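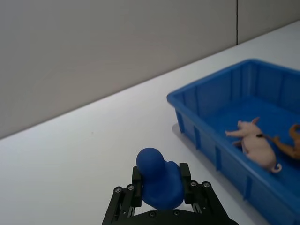
Lernetley Toy Library: Frequently Asked Questions

Print this page | E-mail this page

Who can join?

Anyone who lives or works in Lernetley and looks after a child under 12. Grandparents, foster parents and home daycare providers are welcome. Bring a photo ID and something with your current address on it.

What does it cost?

A family membership is $50 a year. If that is a problem, ask at the desk for the reduced rate form. You don't have to show proof of income.

How many toys do you have?

Some 3,000, counting puzzles and board games. Not all of them are on the shelves at once. Bath and water toys come out in July and go back into storage when school starts, but you can request them at any time of year.

How long can I keep a toy?

Three weeks. You can renew once by phone or e-mail unless another family has asked for it. Large items such as play kitchens and ride-on toys can't be renewed.

How are toys cleaned?

Hard plastic toys are washed in warm soapy water, rinsed and air dried after every loan. Wooden toys are wiped down. Cloth toys go through the washing machine, so please tell us if your household needs fragrance-free detergent and we will set items aside for you. Squeeze toys with a hole in the bottom are checked for mold and thrown out if we find any.
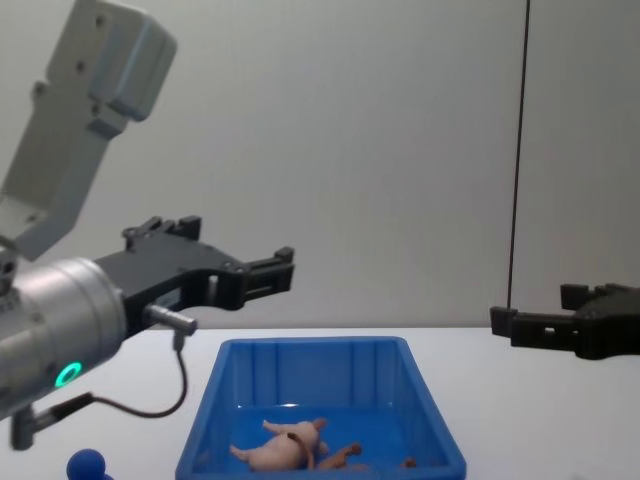
What if we lose a piece?

Tell us when you return the toy. There is no charge for one missing puzzle piece or game token. If the toy can't be used without the part, we ask for half of what it would cost to replace. Found pieces can be dropped through the mail slot in an envelope with the toy number on it.

Do you take donations?

Yes, if the toy is clean, complete and has not been recalled. We can't take car seats, cribs, helmets or anything with button batteries that isn't closed with a screw. Please call first. Gitau Kirui handles donations and can tell you what we are short of.

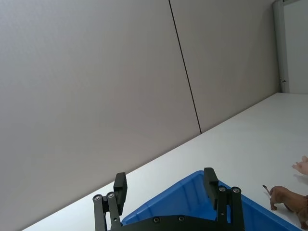
Boxes left outside the door when we are closed get rained on, and most of what is in them ends up in the trash.

Can I reserve a toy?

Members can have two holds at a time. We keep a held toy at the desk for five days. For party sets, write to Madalena Patrício as early as you can.

Page last updated March 10, 2019

This site uses cookies to remember your settings. By continuing to browse, you agree to their use. Accept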